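Home About us Courses Teachers Prices Contact

Print this page E-mail this page

About Kastier Sewing School

Kastier is a small school for sewing and pattern cutting. We teach adults who want to make their own clothes, and also people who sewed many years ago and would like to begin again. The school was opened by Teodora Softić in two rooms above the Ostrowski bakery, and we are still at the same address. The stairs are steep, so please tell us before your first lesson if this is a problem for you. On the ground floor we can use a small room behind the shop.

Teodora learned her work in a factory for men's coats, where she stayed 8 years and sewed mostly sleeves. She says that a person who can set a sleeve can learn all the rest. For this reason our beginners meet the sleeve quite early, in the fourth lesson, and not at the end of the course as in many books. Some are afraid of it. They may do it again as many times as they want, and we do not charge for the practice cotton.

In one group we take no more than eight students. Every student has a machine for the full lesson and a place at the cutting tables. You can bring your own machine if you prefer it - many students do this after the first course, when they want to know it better. 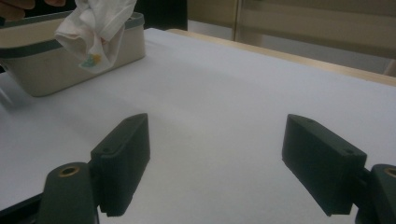 A white tabletop at Kastier.

Our teachers are Teodora, Tania Cassim and Marin Krasniqi. Tania teaches pattern cutting and the Saturday class for trousers. Marin came to us in February and has the evening groups. He repairs the machines too, and he will look at yours if it skips stitches. Declan Wragg answers the telephone and the letters, and he keeps the list for the courses which are full.

The beginners' course has 4 parts, and you pay for each part separately. If you miss a lesson, you can take the same lesson with another group in that month. We do not give money back for missed lessons, but we have always found a free chair for the person.

In our library there are 293 paper patterns, from children's pajamas to winter coats. Students may trace them at the school. Please do not cut the originals, also when your size is the largest one on the sheet.

Cloth you buy yourself. We have only lining, thread and interfacing, and these we sell for the price we paid.

Last changed October 18, 2024

Print this page E-mail this page

Back to top Home Contact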